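3.2 Cloths and what lies under them

The second group of objects in our study is cloths. We chose them with real pleasure, because household textiles are so often treated as the dull part of a room, something to be moved before the interesting things can be looked at. Anyone who has cleared a kitchen table knows better. A tea towel dropped over a bowl tells you where the bowl is, how high it stands and sometimes which way it faces, and yet it hides almost everything else about it.

Our thinking here owes a good deal to the Tillusach household survey of 1956, in which visitors wrote down what they found on the draining boards and tables of farm kitchens. The survey sheets have a column headed "covered with", and it is wonderfully full. Bread was covered, butter was covered, sewing was covered when guests came. Elin Pritchard transcribed the column for us in February, and her notes gave us the wording we use below: a cloth may be laid, draped or bunched over a thing, and one cloth may do all three at once.

Laid cloths are flat and follow the surface beneath. Draped cloths fall from a high point and keep some of its outline. Bunched cloths have gathered on themselves and keep very little. The last of these gave us the most trouble and, we admit, the most fun. Figure 4 has draped and bunched cloth together, with a plain block as the thing covered.

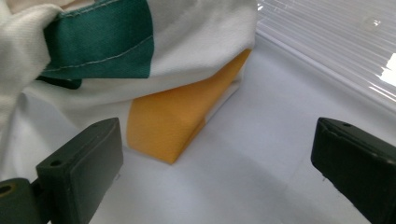
Figure 4. Partial cover: white cloth with a green stripe over an orange-yellow block

Two points are worth drawing out. The first is that the block stays easy to find although much of it is hidden. Its flat front face and lower corner are in the open, and a thin strip still shows along the right edge of the cloth, so the eye joins the parts without effort. Whether the whole block is a wedge or something closer to a trapezoid is harder to say, as the slanted upper edge runs in under the fabric. We think this is a lovely case of a cloth giving away position while holding back shape.

The second point concerns the stripe. On a flat cloth a woven or sewn band is simply decoration, but on a folded one it becomes a kind of ruler. The line of pale stitching along the green curves gently, and a darker fold of green tucks under beside it. Plain white cloth gives the reader softer clues, mostly the shading in its creases. Struan Niven had argued from the start that striped cloths should be recorded separately from plain ones, and after working through the set we agree with him — the two are described quite differently, even when they lie in much the same way.

We also looked at how people talk about such arrangements. Readers at Denska and Rutherford were given the figures without their captions and asked to say what they would pick up first. Many named the cloth, though several named the block and spoke of the cloth as being "in the way". Damer (the smallest of our sites, with eight readers) split evenly, four and four. This small disagreement delighted us, and we return to it in Section 5, where the same question is asked of lids and paper wrappings.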